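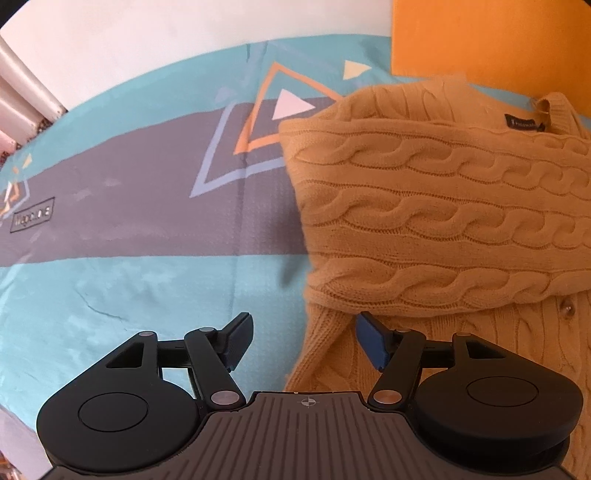 Gripper drops knitwear halfway through the fold, no fault logged

Posted in Handling and Grippers, November 2020

We run a two-finger electric gripper on a folding cell, Stovo controller, Sperling force module on the wrist. Shirts and towels are fine. With heavy cable-knit cardigans the fingers close, the controller reports "object held", the arm lifts, and the garment slides out before the fold point. Sometimes one finger keeps a few stitches and pulls a loop. Closing force is set to 280 on the controller scale. At 400 it holds more often but marks the wool. No alarm in either case. Is this a pad problem or a settings problem?
furkgate_cell

Settings. Put the force up to 660 and slow the lift. Worked on ours.
tmk

I would not use 660 on knitwear. We did that on denim and it was fine, but wool will stretch and you will get more pulled loops.

The likely cause is the "object held" test. On most controllers it only checks that the fingers stopped before the fully closed position. A thick knit stops them early because it is springy, so the test passes with the pads sitting on top of the cable pattern and nothing gripped behind it. Once the arm lifts, the yarn relaxes and the grip is gone.

Things to check, in this order:
Finger position at the moment of "held", and again after a lift of 2 cm. If the gap has closed further, the garment is slipping.
Approach height. The pads need to reach under a folded edge. Closing on the flat part of a cable knit rarely holds.
Pad wear. Compare left with right — uneven pads twist the fabric.

Add the second position check as a stop condition, so that the arm lowers and releases. Isolate the cell before you free a snagged loop by hand. The fingers on ours re-closed after a reset.
Birska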